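Shared Kitchen Bins at Wiswood House: Frequently Asked Questions

Housekeeping Office, Residents' Services 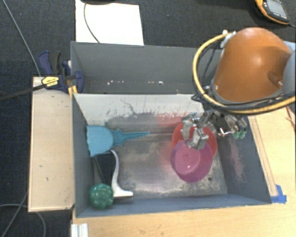

The gray bins replaced the open shelves in the shared kitchens in April. The answers that follow cover the questions most often received by the Housekeeping Office. They apply to all kitchens in the main building and in the Pacheco annex.

What are the gray bins for?

They hold shared kitchenware that has no cupboard of its own: plastic bowls, small serving pieces, measuring cups and similar light items. Anything in a gray bin may be used by any resident, provided that it is washed and returned the same day.

What should not go in them?

Knives, glassware, food, open packaging, cleaning products and personal belongings. Knives go in the drawer beside the stove. Glasses go on the rack above the sink. Food found in a bin will be thrown away at the next check.

May I put damp items in a bin?

No. Please dry each item with a clean towel or leave it on the draining board until it is dry. Water collects in the bottom of the bins and leaves marks that are difficult to remove.

How should bowls be stored?

Bowls of the same size should be nested, with the open side up. Bowls of different sizes may share a bin, with the larger ones at the bottom. There is no need to sort by color. Red, pink and blue pieces may all be kept together.

Where do oddly shaped items go?

Long, curved or pointed pieces should be laid flat along one side of the bin, away from the bowls, with any point facing inward. Residents reaching over the rim should not meet a sharp end. If an item stands higher than the rim, it belongs in the tall cupboard.

How full may a bin be?

Contents should stay below the rim. Once a bin is full, please use the next one, even if only a few pieces will be in it. The bins are not designed to be stacked while loaded.

I have found an item and do not know what it is. What should I do?

Leave it in the bin. Unidentified pieces are set aside at the monthly check and kept in the office for five weeks. After that they are donated or recycled. Several useful parts of larger kitchen sets have been reunited with their owners in this way – a lid, two funnels and the handle of a salad spinner among them.

Can I donate kitchenware to the shared bins?

Yes, if it is clean, unbroken and made of plastic, metal or silicone. Please bring it to the office first so that it can be checked and entered in the inventory. The inventory now lists 162 pieces. Ceramic and glass items cannot be accepted.

May I take shared items to my room?

For a meal, yes. They should be back in the kitchen by 9 p.m. Items kept overnight account for most of the complaints received from other residents.

Who cleans the bins?

The housekeeping team empties and washes every bin once a month with warm water and mild soap. Between washes, residents are asked to wipe up spills as they occur. Please do not use scouring pads or bleach, as both dull the surface.

A bowl is cracked or badly scratched. Should I throw it away?

Please place it on the counter with a note reading "damaged" – the office will remove it from the inventory and arrange a replacement where one is needed. Replacements are ordered through Allura, our household supplier, and may take around 2 weeks to arrive. The color may differ from the original.

Can a bin be moved to another kitchen?

Not without the agreement of the office. Each kitchen's allocation is based on the number of residents who use it. If yours has too few bins, please submit a request and it will be considered at the next review.

Can I borrow a bin for an event?

Spare bins may be borrowed for events held in the building. Requests should reach the office five working days ahead and should give the room, the start time and the name of the person responsible. Bins must be returned empty and clean.

Whom should I contact?

For questions about storage, donations and damaged items, contact Américo Salgado at the Housekeeping Office. For event loans and requests for additional bins, contact Ksawery Marciniak in Residents' Services. Both offices are on the ground floor, next to the mail room, and are open from 8:30 a.m. to 4 p.m.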